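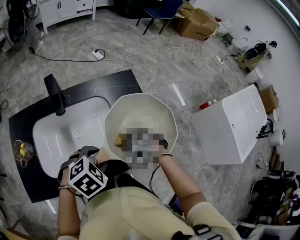
# Will a fibre scrubbing pad take the shine off a white basin?

**Jolene Whitcombe**

I have a white eight-sided basin, the shallow sort with a wide rim, which we use for hand washing and for soaking odds and ends. It lives next to a black worktop with a white rectangular sink let into it and a tall black tap. Everything white in that corner has gone dull over the summer and the basin is the worst. It has a sort of grey bloom over the bottom and a line at the height we usually fill it to.

The shop sold me a bottle of Grimiser for £8 and swore blind it would "lift anything". I have my doubts about anything that lifts anything. I followed the label, left it for 30 minutes, rinsed, and I'd say the bloom is exactly where it was, but now it smells of pine. My sister-in-law thinks it's "a bit brighter". She also thought that about the hall before we'd painted it.

Since then I have been told, in this order: use a soft sponge and nothing else, use one of those beige scratchy fibre pads, use bicarb and vinegar mixed together, use toothpaste, and throw it out. The fibre pad people are very keen. But I remember ruining an acrylic bath with something similar in our old place and I'm not eager to do it again. I don't know for certain what the basin is made of. It has no stamp on it. It is heavier than plastic ought to be, but I've been wrong before.

So, two things. Does a fibre pad scratch, yes or no? And is there any cleaner that does something a squirt of washing-up liquid doesn't? Please don't just paste me the blurb off a bottle, I can read those for myself.

---

**sudsandgrout**

You won't get a yes or no on the pad until you know what you're scrubbing. "Scratches" depends on which of two things is harder, and the people who say their pad is safe on all surfaces haven't met all surfaces.

Find out roughly what it is first. Turn it over and look at the foot. Fired pottery usually has a bare, unglazed ring where it stood in the kiln, a bit rough to the fingertip. Enamel on steel will hold a fridge magnet. If it has neither, and it feels warm-ish and slightly soft when you press a fingernail into the underside, treat it as acrylic or resin and keep anything scratchy well away.

Glazed pottery will put up with a plain plant-fibre pad, used wet. I say plain, because some pads have grit glued into them and the packet doesn't always shout about it. Rub the pad on the back of an old CD case. If the plastic goes foggy straight away you've learned something, although even a gentle pad will mark it if you really lean on it, so don't treat that as gospel either.

Then the method, for what it's worth:

1. Rinse the basin and tip out any crumbs or sand. Half the scratches that get blamed on pads are grit off a garden trowel.
2. Squirt of ordinary washing-up liquid, warm water, leave it while you drink a tea.
3. Try a small patch low on the side with the pad, light pressure, in circles. Rinse, dry it properly and tilt it to the window.
4. If the patch is cleaner and still shiny, do the rest. If it's cleaner and dull, stop.
5. The line at the fill height is probably limescale, and rubbing is a slow way to shift that. Lay kitchen roll soaked in white vinegar over it for half an hour, then rinse well.

Two cautions on the vinegar. Keep it off the drain ring in the sink and off the black tap, as some of those finishes spot and never forgive you. And if your basin turned out to be enamel, skip the vinegar or keep it very short, because acid can dull enamel.

Bicarb and vinegar together is theatre. They fizz and cancel each other out, and you're left with slightly salty water. Bicarb as a damp paste does do a bit, being a very mild scourer. I'd put toothpaste in the same drawer, except that it costs more and gets in the corners.

When you do scrub, put the basin in the sink or hold it steady with your other hand. A basin skating about on a worktop ends up with its chips on the rim, and chips don't clean off. The same pad will do the white bowl of the sink if that passes the same patch test. Get well down the curve, where the film collects. Most people polish the part they can see.

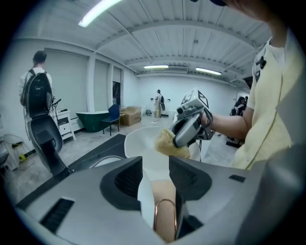 **Pat**

I'd go along with most of that but not the fridge magnet bit. I've had enamelled things with rust patches and fat coats of enamel where a feeble magnet slid straight off, and I came away thinking I had china. Use a strong one.

I'm also less relaxed about fibre pads. I used one on a glazed basin for years, a Nilari, the same brand every time, and the glaze did go. You couldn't point to a scratch. It just started holding on to dirt faster, so I scrubbed more, so it got worse. I can't prove it was the pad and not over 34 years of hard water, but once I swapped to a cotton cloth it stopped getting any worse. Make of that what you like.

As for Grimiser, I've had it and Rilar side by side under the sink. I tried one on each half of the same draining board and then couldn't tell you which half was which. I'd have done as well with hot water and a bit of patience. Read the small print and see if it mentions acid. If it doesn't, it was never going to touch limescale.

---

**whitelaw_pete**

Just bung it in the dishwasher. Ours came out fine.

---

**sudsandgrout**

Pete, what's yours made of? If it's resin, a hot cycle can craze it, and Jolene doesn't know yet what hers is.

Pat, fair point on the magnet. I still think years of daily scrubbing is a different thing from one go at a neglected basin, but I've no more proof than you have.

---

**Jolene Whitcombe**

There's a rough ring underneath and the magnet (a strong one, off the knife rack) won't look at it, so I'm calling it pottery. Did the vinegar and kitchen roll on the line first and most of that has gone, which annoys me given what I paid for the pine stuff.

Patch test with the pad is done low on one side. It's cleaner. Whether it's as shiny I honestly can't decide, and I've had it under the window and under the lamp at 8 in the evening. I'm going to do the bottom with the pad, once, and use a cloth from then on. Not putting it in the dishwasher, sorry Pete. It wouldn't fit anyway.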